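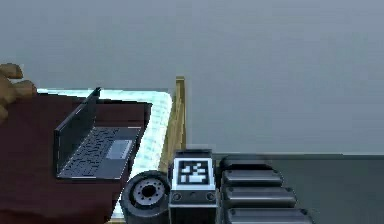

Simulated workspace. Source: Meltov Automation. Used by permission; accessed 11th May.

CHAPTER 9
Planning and Paying for Robotic Equipment

Chapter Outline
Stating the need
The full cost of ownership
Simulation before purchase
Requests for bids
Acceptance and payment
Case: The Kandwood purchase

Key Terms
acceptance test, contingency, cost of ownership, end effector, integration, request for bids, service agreement, site survey, spare-parts allowance

Earlier chapters dealt with equipment whose purpose is fixed when it leaves the factory. A conveyor moves cartons and a shrink-wrap machine wraps them, and a buyer can compare two models from their data sheets with fair confidence. Robots that handle mixed objects present a harder problem. The same arm may be bought by a warehouse, a hospital supply room, or a college laboratory, and the money spent on the arm itself may turn out to be the smaller part of the bill.

This chapter follows a purchase from the first written statement of need to the final payment. It assumes that the reader has completed the work on depreciation in Chapter 7 and can prepare a simple payback table.

Stating the Need

A statement of need describes the task, the objects, and the place. It does not name a product. Departments often reverse this order: a manager sees a demonstration, asks for the machine, and then looks for work it can do. Requests prepared in this way are difficult to defend at budget time and more difficult to defend a year later.

The list of objects deserves particular care. An open laptop, a sheet of paper, and a briefcase may all sit on one table, yet each makes different demands on a hand. The laptop has a hinge and a thin screen. Paper lies flat and offers little to grip. A briefcase has a handle, but its weight depends on what is inside. A buyer who writes only "office items" has left the supplier to guess, and the supplier will usually guess in favor of the lower price.

The statement should also record the working surface, the reach required, the floor space available, and the people who will be near the machine while it runs. Where the robot is mobile, doorways, ramps, and floor joints belong in the record as well.

The Full Cost of Ownership

The purchase price covers the robot as shipped. Cost of ownership adds everything needed to bring it into service and keep it there: the end effector, mounts, sensors, safety equipment, software licenses, integration labor, training, electrical work, spare parts, and service. Some of these costs occur once. Others return every year, and they are the ones most often left out of a first draft.

Consider the town of Jemville, which planned a sorting station for its records center. The first estimate listed the arm and its controller. The revised estimate carried 272 separate lines, among them cable covers, a second set of fingertips, and overtime pay for staff attending training. The project went forward — but in the following budget year, after the added lines had been funded.

Simulation Before Purchase

A simulated workspace lets a buyer test reach, camera placement, and object handling before any equipment is ordered. Suppliers may provide one without charge during bidding, or the buyer may pay an outside firm to build it. In either case the objects in the model should come from the statement of need. A model stocked with shapes the supplier has chosen tells the buyer very little.
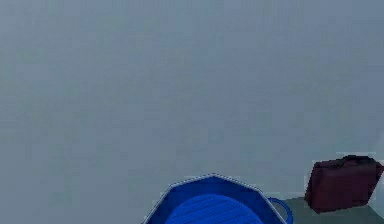 Simulation has limits, and the budget should reflect them. Friction, flexible materials, and changes in lighting are hard to model well. A result obtained on screen should be treated as a reason to proceed to a physical trial, and the cost of that trial should appear as its own line. Kandwood, the subject of the case at the end of this chapter, set aside funds for 4 trial days at the supplier's site and required that its own staff select the test objects.

Requests for Bids

Once the need is stated and the likely costs are known, the buyer prepares a request for bids. The request should ask every supplier to price the same items in the same order. Optional items are listed apart from the base bid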